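# How a Two-Armed Robot Gets Ready to Use a Brush

Ziltero is a two-armed robot built in a shared workshop. Its makers want it to do two jobs: lift a calligraphy brush off a stand, and press a seal stamp onto paper. A person does both without much thought. A robot has to be told where everything is, how hard to squeeze, and when to stop.

This page explains the main parts of the build. Words in **bold** are in the word list at the end.

## Arms and joints

A robot arm is a chain of stiff parts called **links**. The links meet at **joints**, and a joint is a place where the arm can turn. Your own arm works in a similar way. Your upper arm is a link, your elbow is a joint, and your forearm is the next link.

Each joint has a motor. Next to the motor is a sensor that measures how far the joint has turned. The control program, named Stallow, reads every sensor 250 times each second. From those readings and the length of each link, it works out where the end of the arm must be. Engineers call this **forward kinematics**.

The harder problem runs the other way. Suppose Stallow knows the spot it wants to reach. Which way should each joint turn? There may be several answers, just as you can touch your nose with your elbow held high or held low. Stallow picks the answer that moves the joints the least.

## Grippers

At the end of each arm is a **gripper** with two fingers. The fingers slide toward each other and stay parallel, like the jaws of a bench vise. A gripper of this kind cannot roll a pencil between its fingers the way you can. It can only open, close, and hold.

A brush handle is thin and smooth. If the fingers squeeze too lightly, the brush slips. If they squeeze too hard, a bamboo handle can split. The first gripping program used one squeezing force for every object and had to be replaced.

## The work area

The two arms share one table. The stand is at the back, where both arms have to reach forward to get to it. The felt mat has a printed grid used for practicing Chinese characters. Its red heading, 书画毛毡, means "painting and calligraphy felt."
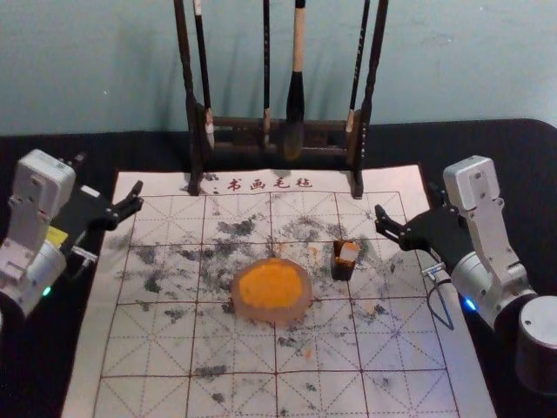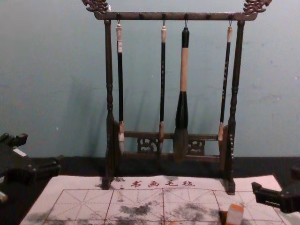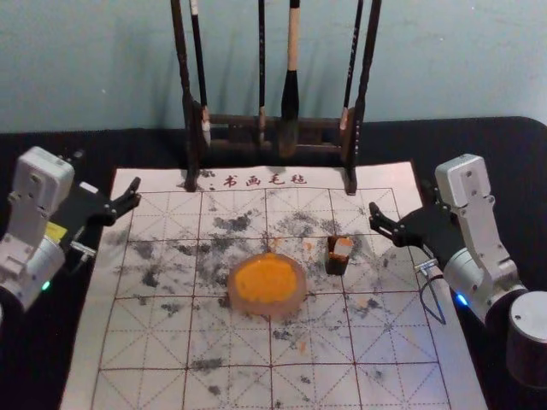
The grid has a second use. A camera sees a flat picture made of tiny dots called **pixels**, but an arm moves in real space, which is measured in millimeters. Something has to connect the two. Because the squares on a grid are all the same size, the program can compare their size in the camera picture with their size on the table. This step is called **calibration**. Ours has to be repeated whenever the camera is bumped.

Ink stains make calibration harder. A dark blotch can hide the corner of a square, and the program may then guess wrong. The fix was simple. Dalleck, the vision program, now ignores any corner it is not sure of and uses the rest.

## Keeping two arms apart

Two arms can reach the same place at the same time, and that would be a crash. Stallow draws an invisible box around every link. Before any move, it checks whether two boxes would overlap. If they would, one arm waits.

The stand gets a box too. A hanging brush swings when something touches it, so its box is made wider than the brush itself.

## Practice

Ziltero learns from recorded moves. A person guides the arms through a task, and the computer stores the joint readings. By November the workshop had stored 321 recordings. Of these, 250 were for brushes and the others were for the stamp.

## Try it at home

You need a pencil, a mug, and two rulers.

1. Stand the pencil in the mug.
2. Hold one ruler in each hand, flat sides facing.
3. Squeeze the pencil between the rulers and lift it out.
4. Put it back without knocking the mug.
5. Repeat with one eye closed.

Step 5 is usually harder. With one eye closed, it is more difficult to judge distance.

## Word list

**Calibration:** matching what a camera sees to real distances.

**Forward kinematics:** working out where the end of an arm is from the angles of its joints.

**Gripper:** the part of a robot that holds things.

**Joint:** a place where an arm can turn.

**Link:** a stiff part between joints.

**Pixel:** one dot in a camera picture.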